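Progress Report: Shared Desk Clearing and Waste Sorting, Pickering Office
Prepared by: Elsie Lockwood, Workplace Services, Evden
Submitted to: Gemma Yeoman, Facilities Budget Manager
Date: January 17, 2021

1. Status

Work is on schedule for desk clearing and one step behind for waste sorting. The delay comes from the sorting bins, which Benden delivered in December with the wrong lids. Replacement lids are on order. Spending to date is $650 against the approved $2,000.

2. Scope

The project covers 113 shared desks on the Pickering floor. Each desk is to be brought to the same end-of-day condition: top clear, drawers closed, no food or drink containers left behind, surface wiped. Private offices and the kitchen are outside the scope. The kitchen was removed from the plan at your request and can be added back without changing the method.

3. Work completed

The floor has been divided into zones, with a fixed clearing route for each. The route runs along the partition side first, then returns past the drawer side, so that every desktop is checked from both edges. An earlier route passed only the drawer side, and small items standing close to the partition were missed.

A one-page clearing procedure is in use. Its current steps are:

Remove food and drink containers.
Check each can for remaining liquid before it is tipped or bagged.
Place aluminum cans in the metal stream. Dented cans are accepted.
Place snack bags in general waste. Foil and plastic film are not taken by the recycling hauler.
Flatten small cartons and place them in the paper stream if clean.
Wipe the desktop from the back edge to the front.
Report surface damage on the zone sheet.

Papers, chargers and personal items are not moved. They are noted on the zone sheet and left for the user of the desk.

A trial of Kakadar surface cleaner was carried out on 20 desks. It removed drink rings and most smudges in one pass. Scuff marks needed a second pass with a damp cloth, and some remained after that. On gray desktops with a slight gloss, the cleaner leaves streaks if it is not buffed off. The streaks are hard to tell from reflected ceiling light, so the wiping check is now made by looking along the desktop at a low angle.

4. Findings

Drink cans and snack packaging are the most common leftovers recorded on the zone sheets. Paper cups come next. Most items are found on the desktop itself, and very few in the drawers.

Cans lying on their sides are treated as a spill risk whether or not they look empty. The procedure first listed them under general litter. They now have their own line on the zone sheet, and the front edge of the desk and the drawer fronts beneath it are checked for drips whenever one is found.

Snack bags raised a separate question. Staff asked whether a folded bag should be treated as food still in use. The rule adopted is that any bag left after the end-of-day time is cleared, opened or not. Sealed items go to the shelf by the reception desk until the following afternoon.

Gray shared desk, cans and snack bag on top:

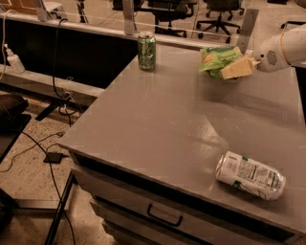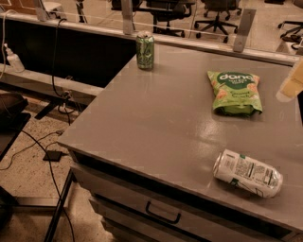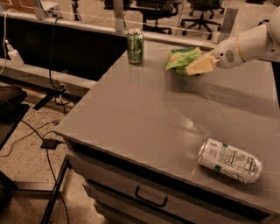 5. Open items

Replacement lids. Benden has confirmed the order but has not given a delivery date. Until the lids arrive, the metal and paper streams are being collected in clear bags and taken down by hand.

Zone sheets. Two versions are in circulation. The older one has no line for tipped cans and should be withdrawn.

Surface repair. Several desks have scuffing that cleaning will not remove. Repair is not in the approved budget. A quote can be obtained if you want it considered.

6. Request

Approval is requested to buy Kakadar cleaner and buffing cloths for the rest of the floor. The cost can be met from the unspent balance. No additional funds are needed for the current scope.

Please return comments on sections 5 and 6 to Elsie Lockwood. The next report will cover the lid replacement and the first full month of zone sheets.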